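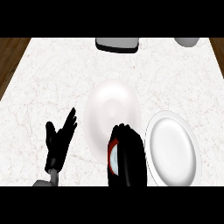 Sumstead tabletop set, read me first

Hello! I'm Lakshmi, I look after this data at Totard, and before that I did four years on the canteen wash-up and table-clearing shift, so I come at it from a slightly odd side.

What's in it: 3322 simulated episodes of a two-handed robot working at a marble table with crockery on it (bowls, plates, small cups and the like). Everything is rendered, so no real plates were harmed. Each episode sits in its own folder with the video, the joint readings and a one-line task in plain English. Keith Lightfoot wrote most of those lines and he says "pop" a lot. We've left that in.

Why we made it: the Darwish canteen wants robots on the late clear-up, up to 16 tables a night. I went and sat with the crew there for 3 shifts, and what they want shaped the tasks more than anything we'd planned! They'd happily hand over the stacking. They don't want to lose the chat with the regulars, and Vimala Sastry (late shift lead) was very firm that hours saved should go on earlier finishes, so that's now in the trial agreement.

Known niggles:
White crockery on pale marble is hard going for the object labels. Check them.
Grip force is missing from batch 2.
Glossy surfaces look shinier than ours at work.

Fine for research and teaching. If you want it for rota planning or staffing cuts, please talk to me first. Fixes go to Ezekiel Pruitt, who reads his messages on Saturday.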